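4.2 Where things end up on the counter

I should say up front that I came to this part of the study as a person who cooks, and only then as a person who writes about cooking. So when Lurdes Paiva and I started going through the Pluddale kitchens I had my own ideas about what a counter is for. Most of them didn't survive August.

We asked every household one plain question: what lives on your counter, and what is only passing through? People answered fast and then took it all back. A man in the Tedell building told us his counter was "clear, basically," and then spent 11 minutes telling us about the things along the back of it (I timed it from the recording, I couldn't help myself). His jars, his oils, a cup he kept meaning to move. None of that counted for him. It was part of the wall.

We ended up calling this the back row, and it comes up in almost every interview. The back row is where things go when they're used too often for a cabinet and not often enough to be in the way. The front is working space, and it turns over all day. Bowls sit in the middle and drift. Lurdes wanted to call the middle "the shallows" and I still think she was right, but our reader at Letilo hated it, so middle zone it is.

Figure 5 shows the arrangement well. Bottles and jars stand along the wall, with a magenta cup in among them, and the bowls are out on the open part of the gray counter with a fork beside the steel one.
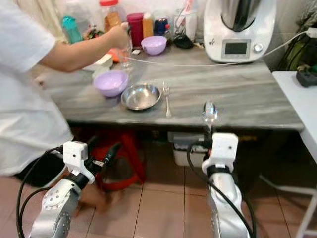

Figure 5. A counter with a filled back row. The person at left has a hand on a small clear glass or jar near the wall; the food processor is at upper right.

4.3 Appliances and the outlet problem

Then there's the machine question! We had expected mixers and food processors to be placed by how often they were used. Esteves (our pilot kitchen) had made that look obvious, and I had half the paragraph written already. What people talked about was the outlet. If there's one handy outlet, the heavy thing goes near it and stays, and everything else gets arranged around that spot – sometimes for years. One woman had baked twice since spring and still wouldn't hear of moving her mixer, and she was quite cheerful about it.

Cords got more complaints than any appliance did. People described lifting bowls over them, tucking them behind jars, and wiping up to them and stopping. I do the same at home, so I may have nodded too much in those interviews, and Lurdes has marked the places in the transcripts where I did.

We coded cords as back row when they stayed against the wall and as middle zone when they crossed the open counter. A few did both, and those we coded twice.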